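Project diary, January

In at 8.40. Kamol Hemmin had already opened the shared drive and left a note that last night's upload stopped at 96 clips out of 200. The remainder were still on the recorder and went across without errors while I made tea. No data lost. I have moved the upload step to before lunch as well as the end of the day, so that a stall costs us half a session at most.

First job was the jaw width calibration. The procedure in the Broltell handbook is to close fully, open fully, then close on the reference block, and to repeat that until the readings agree. The right-hand unit agreed on the second pass. The left did not settle until I had tightened the finger screws, which were a quarter turn slack. I should have checked them when the pair came back from the Wistwood demo day. Added to the start-of-day sheet.

Time sync next. We still use the on-screen clock method: hold each camera up to the monitor, record for a few seconds, read off the offset. Grulix is supposed to do this in software and did so on two of the three sets. The third reported an offset of 44 milliseconds, then 2, then 44 again with nothing touched. I put the screen reading in by hand and marked the set in the log. Apinya Limsakul thinks it is a buffer setting in the recorder. I think it is the cable. We have agreed to swap one thing at a time, cable first, as it takes a minute.

The task list for our group was the washing area: pick up a small item from the rim of the basin, move it to the other side, put it back. It reads as trivial. The difficulty is that both hands have to stay where the head camera can see the marker cubes, and the natural posture at a sink is to drop the elbows and turn the wrists inwards, at which point the cube faces are nearly edge-on and the pose estimate jumps. With the arms held out it is steady, but it is tiring and the movement becomes stiff. I would sooner have slightly stiff data than data with gaps, though Kamol disagrees and we will have to put both versions through training to find out.
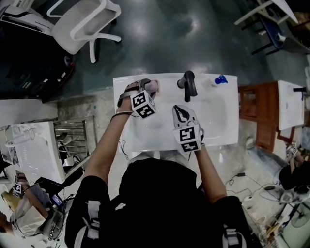
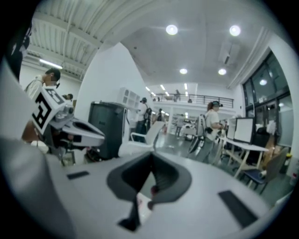 Category: Tanasarn student project / Data collection

Notes on the morning's clips, from the replay.

1. Tracking losses were nearly all at the start of a reach. I suspect motion blur. Shortening the exposure would help, but the image gets noisy and the lighting is not ours to change. For now the instruction is to start slowly and speed up after the hand has left the rest position.

2. Small soft items deform in the jaws, so the recorded width at contact is smaller than the item. Apinya wants a separate column for width at first contact and width at hold. Agreed. She will write the script, I will check it against ten clips by eye.

3. Glossy white surfaces confuse the exposure on the gripper cameras when the hand comes in low. The picture goes dark for a few frames and then recovers. Fixed exposure is the obvious answer and I do not know why we are still on automatic.

4. Several clips have no clean end. The operator finishes, relaxes, and the hands drift out before the stop signal. We need a defined finishing pose held for a full second. I have written this on the task card in capitals.

Lunch was late. Afterwards we had the progress meeting, which went over by half an hour, mostly on naming of files. The outcome is that group, task and take number go in the name and everything else goes in the metadata. I had argued for this in the autumn and will say no more about it.

Swapped the cable on the third set at 15.10. Offset read 2 milliseconds on five tries in a row. I will leave it running overnight before I say anything to Apinya.

To do: charge spare batteries, reprint the worn marker sheet, ask for the longer strap, rename the old clips (Kamol), exposure test on the gripper cameras (me, first thing).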